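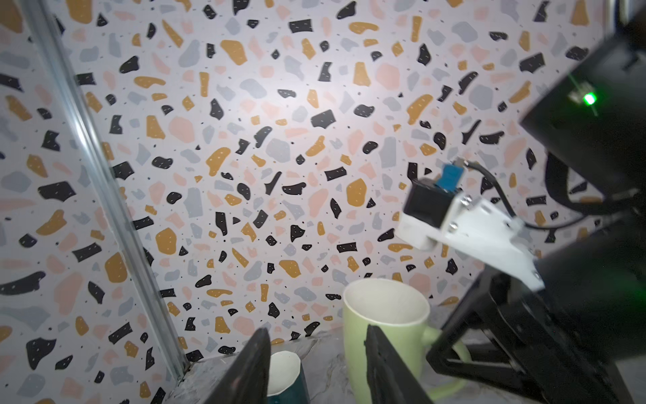 **Progress report to the Gudcombe Fund: small-business energy and diversification grant, Bromlow district**

Period covered: up to the end of May. Prepared by Irja Aaltonen.

Bromlow still takes most of its wages and rates income from the Plistgate oil terminal. The grant was made to help local firms find other customers before the terminal cuts its shifts again. We have signed up 34 firms so far, against a target of 40 by the close of the grant.

**Spending**

We have paid out 158 thousand pounds in small loans and advice vouchers. Fuel and transport costs went up in spring, and two haulage firms asked to delay their first repayment. We agreed to both. No loan has been written off.

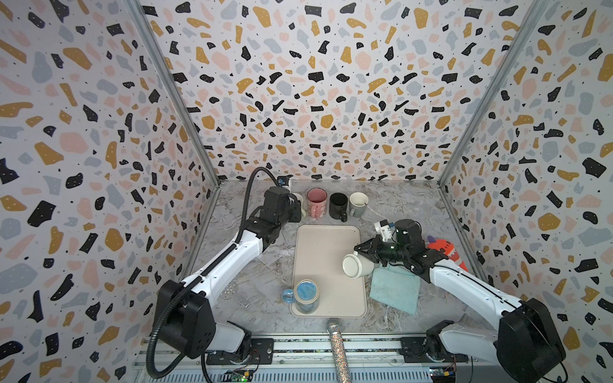

*Photo: Eino Koskela*

**Jobs and training**

The terminal has told us that 400 posts will be reviewed next year — fewer than feared, but still a large share of full-time work in the town. Six evening courses ran at the college, on bookkeeping, export paperwork and tendering. Export paperwork was full both times. Tendering was half empty, and we will move it to a morning slot.

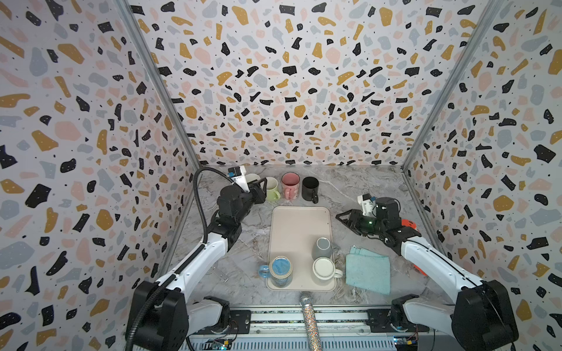 *Two robot arms at a marble-patterned worktop, with mugs at the back left.*

**Problems**

The Huanca survey of household spending is late, so we can't yet say how far shop takings depend on terminal wages. Rates relief forms are also slow to come back from the council. Four firms are waiting on them before they take on staff.

**Next period**

- Finish the survey and send you the tables
- Open the second round of loans, with a lower ceiling per firm
- Meet the terminal's managers about supplier contracts

We would like to move the unspent travel money into vouchers — please confirm by letter if you agree.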